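Till Fröhlich
Today our team at Cestden finished the new bench rules for the two-arm cells. I promised some people to share them, so I make a thread. It is 12/7/25 and I am sure a part of it will be old by February, but let us try.

Till Fröhlich
First, who we are. We teach two arms to handle baskets, boxes and other household containers. A person moves the arms by remote control, we record, and later a policy is trained on the recordings. We have 3 cells in our lab. Everything I write is for this kind of work, with no fence and low speed. If you run a large industrial arm, please follow your own safety people and not me.

Till Fröhlich
Rule one: the stop button is tested at the start of every shift. You press it while an arm is moving slowly, and you write the result in the log. "It worked yesterday" is not a test. We had this rule before, but it was only spoken, and spoken rules get lost when new people come.

Till Fröhlich
Rule two: hands stay outside the table while the motors are on. This includes the quick hand which only wants to push a basket a little to the side. If the object is in a bad place, you pause, you release the motors, you move it, you start again. Yes, it costs time. We accept it.

Till Fröhlich
Rule three is about cables. The cable on the arm must have enough slack for the full motion, but it should never be able to catch a finger of the gripper or the rim of an object. Move every joint to its end position by hand and look at the cable each time. Clementina Calado wrote this one after she replaced 13 connectors in one year. She asked me to mention the number.

Till Fröhlich
Rule four: when both arms work at the same time, each arm has its own side and its own object. Crossing the middle is allowed only if the task sheet says so. New operators do 6 sessions without any crossing before they get such a task.

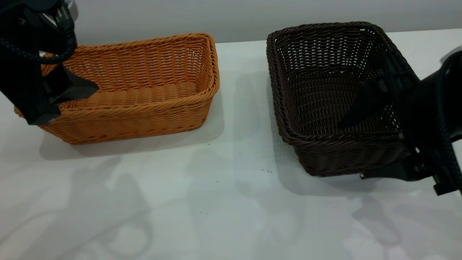
Till Fröhlich
For woven objects there is an extra line in the sheet. A fingertip can go between the strands and stay there, and then the operator pulls. Please do not pull. Open the gripper fully, go back the same way you came in, and if it still holds, stop the cell and free it by hand.

Till Fröhlich
Also, wicker leaves small crumbs, synthetic or natural, and so do many other things. The table is wiped between objects, with motors off. Crumbs on a white surface are easy to see, so there is no excuse -- and they are visible in the recordings too, where a model can learn something silly from them.

Till Fröhlich
Last rule: a near miss is written down the same day, without names. A gripper that presses too hard on a rim is a near miss. We have more than 3000 recorded episodes now and the short notes are often more useful to me than the video.

Till Fröhlich
Someone asked if we use the Valov checklist. We started from it, but it is written for one arm, so the parts about shared space are our own. I will post the full sheet when Clementina has corrected my commas.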